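3.2 Gift circulation and the correction of rumours in fan forums
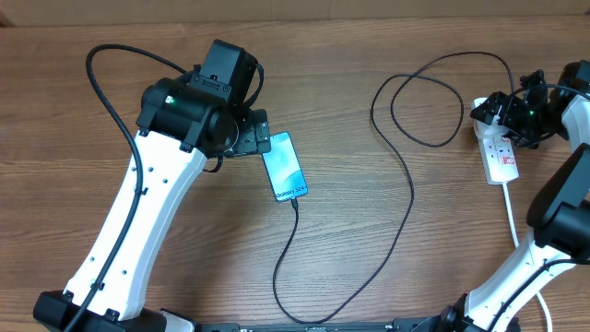 The second strand of the analysis concerns posts in which fans discuss presents sent to performers. Earlier work on fan labour has tended to treat the gift as a finished act: something is bought, sent and received. In the material collected for this study the larger share of talk takes place after delivery, when senders look for signs that an item has been kept, worn or eaten. We refer to this as the follow-up period. It has no fixed end, and in one thread it was still going when collection stopped in November.

The corpus was drawn from Kedex, a closed forum used mainly by followers of the vocal group Steminer. Of the 2,300 posts gathered, 300 were coded by hand using the scheme set out in Section 2. Posts were included if they mentioned a present, a parcel, a food delivery to a rehearsal or a donation made in a member's name. Simple birthday greetings were left out. Where a post quoted an interview at length, only the poster's own words were coded.

Coding distinguished 4 kinds of claim: sightings, second-hand reports, official statements and inference. A sighting is a claim that the writer saw the item in use, whether at an event or in broadcast material. Inference covers posts that reason from absence, for instance that a scarf sent in spring has not appeared by autumn and must therefore have been passed on. Second-hand reports were the hardest to code. Many named no source, and several repeated one another closely enough that a common origin is likely.

Figure 3 gives the order in which these claims appeared in the longest thread, which dealt with a set of handmade notebooks presented at the Musuvport concert.

Figure 3. Sequence of claim types in the notebook thread: inference, second-hand report, sighting, second-hand report, official statement, inference.

The thread opens with inference. A member remarks that the notebooks were not among the items visible in a backstage clip, and a later reply turns this into a report that they had been left at the venue. The one sighting offered against the report was largely ignored. It came from a new account, and long-standing members asked for proof that they had not asked of the original claim. The agency's statement, issued through the fan magazine Cervantes, said that all parcels from the concert had been taken to the office and sorted there.

The statement did not close the matter. Posting fell away for nearly 6 hours and then resumed, with the discussion now turning on the word 'sorted'. Some members read it as a polite admission. Others took it as ordinary office language and objected to the thread being kept open at all. Neither group persuaded the other, and the moderators locked the thread overnight.

This pattern differs in one respect from that described by Abdel Hamid. Loubna Abdel Hamid's interviews with fan club organisers suggest that a denial in the performer's own voice is usually accepted, even when it is short and gives no detail. In the notebook thread the denial came from the agency, and members commented on this directly — one wrote that she would believe it 'when he says it himself'. The coded posts contain too few personal denials to test the point, and we return to it in Section 5.

Senders of the disputed items posted less often than might be expected. Most of the argument was carried on by members who had sent nothing to the concert.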